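2019년 11월 22일 수정. 세척액 배합과 벨트 항목을 고쳤다.

# 1960년대 싱글 음반과 릴 테이프: 가정용 세척·보관 메모

비닐 재질의 7인치 싱글과 가정용 오픈릴 테이프를 기준으로 한다. 셸락 재질의 78회전 음반에는 아래 세척법을 적용하지 않는다. 셸락은 알코올에 녹는다.

## 1. 음반 상태 확인

- 갓을 씌운 스탠드 조명을 음반면과 거의 평행하게 비춘다. 위에서 수직으로 비추면 얕은 긁힘이 보이지 않는다.
- 손톱에 걸리는 긁힘은 세척으로 개선되지 않는다. 기록만 해 둔다.
- 라벨 가장자리가 들떠 있으면 습식 세척을 하지 않고 건식 브러시로 끝낸다.
- 회백색 얼룩은 곰팡이거나 비닐 속지에서 옮은 자국이다. 곰팡이는 닦이고, 속지 자국은 대개 남는다.
- 스티렌으로 사출한 싱글이 섞여 있을 수 있다. 가볍고, 두드리면 소리가 딱딱하며, 라벨이 접착식인 경우가 많다. 스티렌 음반에 알코올을 쓰면 표면이 손상된다.

중심 구멍이 큰 싱글은 어댑터를 끼운 상태로 보관하지 않는다. 금속제 어댑터는 빼는 과정에서 구멍 둘레에 금이 가기 쉬우므로, 이미 박혀 있다면 테두리를 조금씩 번갈아 밀어 빼낸다.

## 2. 세척액

배합은 다음과 같다.

| 재료 | 양 |
|---|---|
| 증류수 | 1,000 mL |
| 비이온 계면활성제 | 2 mL |

알코올은 넣지 않는다. 이전 판에는 이소프로필알코올을 넣은 배합을 실었으나, 스티렌 음반을 구분하지 못하는 경우가 있어 삭제했다. 수돗물은 마른 뒤 소골에 석회분이 남는다. 생수도 같은 이유로 쓰지 않는다. 주방세제는 향료와 보습 성분이 든 제품이 많아 권하지 않는다.

남은 액은 뚜껑 있는 병에 담고 배합한 날짜를 적는다. 뿌옇게 변하면 버린다.

## 3. 습식 세척 순서

1. 탄소섬유 브러시로 마른 먼지를 먼저 제거한다.
2. 라벨을 실리콘 보호판으로 덮는다. 보호판이 없으면 라벨에서 손가락 한 마디만큼 안쪽 소골은 면봉으로 따로 닦는다.
3. 세척액을 분무하고 잠시 둔다.
4. 부드러운 벨벳 패드로 소골 방향을 따라 돌린다. 가로지르지 않는다. 힘을 주지 않는다.
5. 증류수만 적신 다른 패드로 헹군다.
6. 극세사 천으로 물기를 눌러 걷어 낸다.
7. 식기 건조대처럼 가장자리만 닿는 거치대에 세워 말린다. 드라이어는 쓰지 않는다.

패드는 앞뒷면을 구분해 쓰고, 음반 여러 장을 닦을 때는 중간에 빨아 쓴다. 오염된 패드로 계속 작업하면 모래 입자를 다음 음반으로 옮기게 된다.

완전히 마르기 전에 재생하지 않는다. 젖은 상태로 재생하면 잡음은 줄어들지만 찌꺼기가 바늘 끝에 굳고, 이후 건식 재생에서 잡음이 오히려 늘어난다.

## 4. 속지와 겉재킷

종이 속지는 꺼낼 때마다 미세한 긁힘을 만든다. 정전기 방지 처리된 폴리에틸렌 속지로 바꾸되, 회사명이 인쇄된 원래 속지는 버리지 말고 재킷 뒤에 따로 끼운다. 당시 싱글은 재킷 없이 회사 속지만으로 판매된 것이 많아, 속지가 유일한 인쇄물인 경우가 있다.

Dasley 7인치용 속지는 윗부분 여유가 넉넉해 꺼내기 쉽다. 다만 좁은 보관함에서는 윗단이 접힌다. 접힌 자국이 음반면에 닿지 않도록 개구부를 위로 둔다.

PVC 재질 겉비닐은 쓰지 않는다. 가소제가 빠져나와 인쇄면과 음반에 달라붙는다. 재질 표시가 없고 냄새가 강하면 PVC로 간주한다.

가격표 스티커는 떼지 않는 편이 안전하다. 코팅되지 않은 재킷은 스티커와 함께 종이층이 벗겨진다.

## 5. 바늘과 벨트

- 바늘 끝은 뒤에서 앞으로만 쓴다. 좌우로 움직이면 캔틸레버가 휜다.
- Grimlow 젤 패드는 바늘을 수직으로 내렸다 올리는 방식으로만 사용한다. 패드 표면이 흐려지면 물로 씻어 그늘에서 말린다.
- 바늘은 200시간마다 확대경으로 점검하고, 1,000시간에 교체한다. 사용 시간은 재생 목록에서 합산한다.
- 침압은 저울로 잰다. 톤암 눈금은 참고용이다.
- 모노 싱글을 스테레오 카트리지로 재생할 때는 앰프의 모노 스위치를 켠다. 수직 성분 잡음이 빠진다.

고무 벨트는 늘어나면 회전이 느려지고 음정이 내려간다. Wada의 보급형 턴테이블은 플래터를 들어내면 벨트가 바로 보인다. 교체 전에 풀리와 플래터 안쪽 홈을 알코올로 닦고, 새 벨트는 맨손으로 오래 만지지 않는다. 벨트가 꼬인 채 걸리면 속도가 주기적으로 흔들리므로 플래터를 손으로 몇 바퀴 돌려 확인한다.

## 6. 오픈릴 테이프

당시 텔레비전 음악 프로그램을 스피커 앞에 마이크를 놓고 녹음한 테이프가 집에 남아 있는 경우가 있다. 영상이 지워진 방송은 그런 녹음이 유일한 기록일 수 있으므로 재생 시험을 반복하지 않는다.

- 식초 냄새가 나는 테이프는 아세테이트 베이스의 분해가 시작된 것이다. 다른 테이프와 분리한다.
- 릴을 빛에 비추어 투과되면 아세테이트, 불투명하면 폴리에스터일 가능성이 높다.
- 감긴 면이 고르지 않으면 빨리감기를 쓰지 말고 재생 속도로 끝까지 감는다.
- 끊어진 곳은 전용 스플라이싱 테이프로 잇는다. 사무용 투명 테이프는 접착제가 번져 인접층에 붙는다.
- 헤드와 핀치롤러는 릴 하나가 끝날 때마다 닦는다. 고무 롤러에는 고무용 세정제를 쓴다.

Cisa 데크는 전원을 켠 직후 모터 속도가 안정되지 않는다. 빈 릴을 걸어 예열한 다음 본 테이프를 건다. 헤드 소자(消磁)는 데크 전원을 끈 상태에서 하고, 소자기는 켠 채로 천천히 멀리 뗀 뒤에 끈다. 테이프는 다른 방에 둔다.

## 7. 작업대

상판은 밝은 단색이 좋다. 검은 음반의 부스러기, 벗겨진 산화철 가루, 빠진 나사가 눈에 띈다. 무늬 있는 식탁보는 걷어 낸다. 보푸라기가 나는 천도 깔지 않는다.

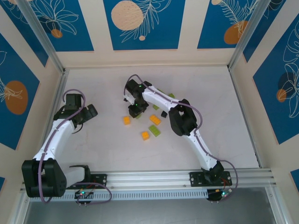

*흰색 작업면과 잎무늬가 그려진 짙은 파란색 벽 패널*

세척 구역과 건조 구역은 나눈다. 세척액 병은 턴테이블보다 낮은 곳에 둔다. 스피커, 자석 드라이버, 자석식 메모판은 테이프를 다루는 동안 치운다.

## 8. 보관

음반은 수직으로 세우고 사이가 벌어지지 않게 칸막이를 넣는다. 눕혀 쌓으면 아래쪽 음반의 소골에 먼지가 눌려 박힌다. 외벽에 붙은 장과 난방 배관 옆은 피한다. 다락은 여름 온도 때문에 부적합하다.

테이프도 릴을 세워 보관한다. 종이 상자에 고무줄을 감지 않는다. 고무가 삭으면서 상자 인쇄면에 눌어붙는다.

제습제는 염화칼슘 방식을 쓰지 않는다. 넘친 액이 종이 재킷에 닿으면 복구할 수 없다. 실리카겔을 쓰고, 매년 5월에 장마철에 앞서 재생하거나 교체한다.

## 9. 기록

재킷에 직접 쓰지 않는다. 중성지 쪽지에 연필로 적어 속지 뒤에 넣는다. 적을 항목은 라벨에 인쇄된 카탈로그 번호, 데드왁스 각인, 세척 일자, 세척 방법, 발견된 손상 위치다. 손상 위치는 라벨의 상단을 기준으로 시계 방향으로 표기한다.

테이프는 녹음 속도와 트랙 방식을 반드시 적는다. 상자의 기재 내용과 실제 녹음이 다르면 둘 다 남긴다.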